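Tiempo de lectura: 4 minutos

Buscamos lectores y lectoras en voz alta para el archivo sonoro de Simard

21 de noviembre de 2025

Hace ya un par de inviernos que en la biblioteca de Simard empezamos a grabar, casi por gusto, las cartas que las familias del valle nos iban dejando para su custodia. Eran cartas de emigrantes, de novios, de hermanas que se contaban el precio de la harina y quién había bautizado a quién, y nos pareció que pedían ser escuchadas además de leídas. Las primeras las leyó Shirley Gagnon en la salita del fondo, con la ventana cerrada y la calefacción apagada para que no se colara el zumbido, y todavía hoy hay quien viene a pedirnos «la de la tía que no quería casarse», que es una maravilla.

Aquello creció más de lo que pensábamos (¡bendito problema!) y ahora tenemos 2,000 cartas catalogadas y muchas menos voces de las que nos harían falta. Por eso abrimos esta convocatoria. Buscamos a 17 personas que quieran prestarnos su voz durante la próxima temporada de grabaciones, y nos encantaría que fueran personas muy distintas entre sí, de edades distintas, con acentos distintos, con voces roncas, finas, cantarinas o de recién levantado.

No hace falta experiencia en radio ni en teatro. Si la tiene, estupendo, cuéntenosla; si lo más parecido que ha hecho es leerle cuentos a una sobrina, cuéntenos eso también. Lo que sí pedimos es ser mayor de edad, leer con soltura en español y tener paciencia para repetir una frase cuando pasa una moto por la calle, que pasa siempre en el mejor párrafo. Damos la bienvenida a quienes lean además en gallego, en catalán, en francés o en urdu, pues hay un pequeño fondo de cada una de estas lenguas y el de urdu lo hemos tenido hasta ahora bastante abandonado. Amna Abbasi se encarga de él y agradecerá mucho la compañía.

Cada participante grabará dos sesiones, con un descanso en medio de cada una, y antes de empezar recibirá las cartas transcritas para poder leerlas en casa con calma. Conviene hacerlo en voz alta. La letra de algunos corresponsales era endiablada, y en la transcripción hemos respetado su ortografía y su puntuación, o la falta de ella; hay una carta de Cristóbal el tonelero, muy querida en la casa, que no tiene un solo punto en cuatro carillas y hay que decidir de antemano dónde se respira.

Las sesiones las dirige Cristian Henao, que lleva el sonido desde el principio y tiene muy buen trato con la gente nerviosa. Él le colocará el micrófono, le hará leer unas líneas de prueba y le dirá si se acerca demasiado. Venga con ropa que no cruja y deje en casa las pulseras, por favor. 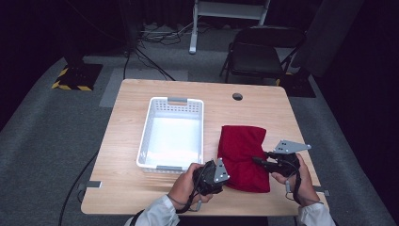
En cuanto a la compensación, queremos ser claros para que nadie se lleve un chasco. No podemos pagar un sueldo, pero sí cubrimos el transporte desde cualquier punto de la comarca y entregamos a cada lector una copia de sus grabaciones y un ejemplar de la antología que publicaremos con la editorial Jirnovik. Su nombre figurará en los créditos, salvo que prefiera usted lo contrario. Las grabaciones podrán consultarse libremente en la biblioteca y en su página, y nunca se cederán para publicidad; todo esto viene en la hoja de autorización, que le enviaremos antes de la primera cita para que la lea sin prisas.

Para apuntarse basta con escribir a Dale Grewal, a la atención del archivo sonoro, o dejar una nota en el mostrador de préstamo. Díganos cómo se llama, en qué lenguas lee y qué horarios le vienen mejor, y adjunte, si puede, una grabación de 2 minutos hecha con el teléfono. Puede leer lo que quiera: una receta, un poema, la última carta que haya recibido. No se preocupe por la calidad del sonido.

Admitimos candidaturas hasta el final de noviembre y contestaremos a todo el mundo, aunque a veces tardemos un poquito. A quienes no podamos incluir en esta temporada les guardaremos el sitio en la lista para la siguiente, si así lo desean. Y si lo que tiene usted en casa son cartas, una caja entera o una sola, venga también a vernos, que las leemos con muchísimo gusto y se las devolvemos cuando nos diga.

También le puede interesar
Taller de encuadernación sencilla con Aqeel Sial
Cómo donar cartas y fotografías familiares al archivo
Club de lectura de Simard: títulos de la temporada
Nuevo horario de la sala de consulta

Suscríbase a nuestro boletín y reciba las novedades de la biblioteca en su correo. Puede darse de baja cuando quiera.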